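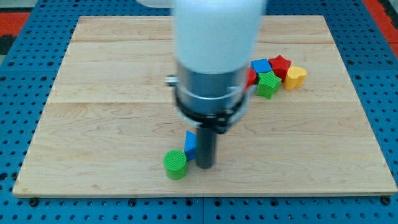
Tablero Nimness con cilindro verde y prisma triangular azul.

Inicio Catálogo Juego y aula Tableros Recambios Contacto

Tablero de juego Nimness
Referencia 1074

El Nimness es un tablero rectangular de madera clara para trabajar con bloques, letras sueltas, cuentas y otro material pequeño. Se coloca encima de la mesa o directamente en el suelo y delimita el espacio de cada niño. Lo fabrica Heltstead en su taller y se vende a familias, escuelas infantiles y gabinetes de psicomotricidad. Los bloques no están incluidos.

Para qué se usa

La mayoría de nuestros clientes lo compra para construcción con bloques. Una torre levantada sobre una alfombra se inclina enseguida, y sobre una mesa con dibujos o mantel cuesta distinguir las piezas. El tablero ofrece un fondo liso y de un solo tono, y se puede mover de sitio con el material encima si se lleva con cuidado entre dos personas.

También sirve para clasificar por forma o por color, para ejercicios de copia (el adulto monta un modelo en un tablero y el niño lo repite en otro) y como bandeja plana para plastilina. Para arena, agua o pintura líquida recomendamos la bandeja Cliltden, que lleva reborde.

Ayana Asfaw, maestra de educación infantil, colaboró en la prueba del tablero en su aula durante un curso. De sus notas salieron dos cambios: las esquinas se redondearon más que en el primer modelo y se suprimió el asa recortada, en la que se quedaban las piezas más pequeñas.

Características

Forma: rectangular, sin reborde.
Material: madera clara.
Acabado: aceite al agua, sin barniz brillante.
Cantos: lijados a mano.
Caras: las 2 son utilizables.
Edad recomendada: a partir de 2 años, con supervisión de un adulto.
Unidades por caja: 1 en venta individual, 6 en lote escolar.

El veteado y el tono cambian de una pieza a otra. En los lotes escolares procuramos juntar tableros parecidos, pero no podemos garantizar que sean iguales. Los nudos pequeños y cerrados no se consideran defecto.

Bloques compatibles

El tablero no tiene guías ni encajes, así que admite bloques de cualquier marca. Para empezar bastan formas sencillas: cubos, cilindros y prismas triangulares en pocos colores. El cilindro de pie es una buena primera pieza porque apoya bien y se agarra con facilidad. El prisma triangular da más juego del que parece – apoyado en una cara hace de tejado o de rampa, y puesto sobre una base triangular funciona como columna.

Conviene sacar pocas piezas al principio y dejar el resto en su caja. Con dos o tres formas los niños pequeños prueban más combinaciones que con el cubo entero volcado en el suelo.

Si busca bloques, en la sección Juego y aula encontrará la serie Tesfamariam, que se vende por formas sueltas o en bolsa surtida. Las bolsas se envían por separado y su plazo puede ser distinto al del tablero.

Colocación

Sobre mesas de superficie irregular o perforada el tablero apoya bien sin accesorios, siempre que la mesa esté nivelada. Sobre mesas muy pulidas puede deslizarse. Para ese caso tenemos una lámina antideslizante de corcho fino, que se coloca debajo y no se pega. No use cinta adhesiva de doble cara: al retirarla arranca parte del acabado.

En el suelo, mejor lejos de la zona de paso.

Limpieza y mantenimiento

Se limpia con un paño apenas húmedo y se seca a continuación. No se debe sumergir ni meter en el lavavajillas. Las manchas de rotulador salen casi siempre con una lija de grano fino, pasada en el sentido de la veta, y una mano ligera de aceite para madera. Hay que dejarlo secar toda una noche antes de volver a usarlo.

En aulas con uso diario recomendamos aceitarlo una vez al año, por ejemplo en septiembre, antes del comienzo de curso. En casa se puede espaciar más. Guárdelo tumbado o en vertical, pero no apoyado en diagonal contra un radiador – la madera se comba y después cuesta enderezarla.

Opiniones de clientes

Kauko Hakala
Compré uno para casa y luego otro para mis suegros. Pesa más de lo que pensaba, cosa que para las torres viene bien. El embalaje, correcto. Una esquina traía un roce pequeño que se fue con la lija.

Tsegereda Wolde
Lo usamos en consulta para actividades de copia. Echo en falta una versión más estrecha, porque dos juntos no caben en mi mesa. Por lo demás, bien.

Gadisa Jemal
El tablero está bien hecho, pero olía bastante a aceite la primera semana. Lo dejé en el balcón y se le pasó.

Respuesta de Heltstead: gracias, Gadisa. El olor es del acabado reciente y desaparece con la ventilación. Desde entonces dejamos reposar las piezas más días antes de embalarlas.

Envíos y devoluciones

Los tableros individuales salen del almacén en dos días laborables. Los lotes escolares se preparan bajo pedido y el plazo se confirma por correo. Se admiten devoluciones de piezas sin usar en su embalaje original. Si el tablero llega dañado, envíe una foto del desperfecto y otra de la caja y lo cambiamos sin coste.

Para presupuestos de centros educativos, pregunte por Kedir Zeleke en el formulario de contacto e indique el número de aulas y la dirección de entrega.

Ficha actualizada el 17 de febrero de 2020

Compartir 1.972 veces compartido 3 comentarios

Heltstead, material de juego y aula | Contacto | Aviso legal | © Heltstead | Volver arriba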